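Kistmont Table Kit for Demonstration Recording

Home / Equipment / Data gathering / Table kits

Stock no. 801
Hire or purchase. Ships from our Nukus workshop.

If you're teaching a robot hand to pick things up and put them where they belong, sooner or later you'll need a great many good examples of the job being done, and you'll need somewhere sensible to gather them. We put the Table Kit together after a few years of doing this ourselves on borrowed desks (and, for one long January, on an upturned door), and we've been fussing over it ever since. It's meant for small teams who'd like to get going the same morning the boxes arrive, and who may have to pack the whole lot up again by teatime!

What comes in the box

Claveo recording software, licensed for 2 laptops
Hayat sorting set: patterned cards and a flat-packed cardboard organizer
Mains lead, network leads and a bag of cable ties
Printed setup guide, with a page at the back for your own notes

You supply the robot, the laptop and the table. Any flat table at ordinary desk height will do nicely, and if you only have short ones you can push a couple together, as plenty of our customers do. Try to keep the seam away from the spot where the hand does its picking, as thin cards have a habit of catching there.

How a session runs

One person guides the hand and one person minds the laptop. Claveo starts a fresh example when you press the space bar and closes it when you press it again, and then asks whether to keep it, bin it or mark it as a near miss. Please do keep your near misses. We used to throw ours away and were sorry later, when the model had never once seen a card slip and had no idea what to do about it.

For a single task, such as taking a card from a counter and dropping it into a slot, we suggest starting with around 800 kept examples. Move the organizer a little between batches, turn it now and then, and swap who's guiding, so that the learning system doesn't grow too attached to one way of doing things. 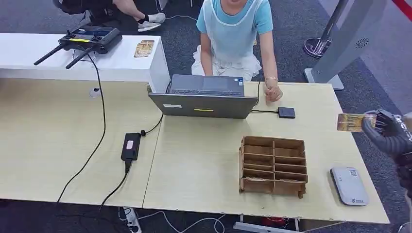 Card handling at the long table, with the laptop open and the cardboard organizer still empty.

Good to know

The organizer slots together without glue and can be replaced on its own. Cards are sold in packs of 3 matching sets, and it's well worth having a spare pack in the drawer, because corners do go soft after a lot of pinching. Examples are saved to the laptop first and can be copied to a shared drive whenever it suits you.

Hire customers get a phone call from us before the first session to talk through the room and the task, and you're very welcome to ring back as often as you like after that. Returns go in the original carton, so please hang on to the foam.

Add to quote | Ask about hire | Download the setup guide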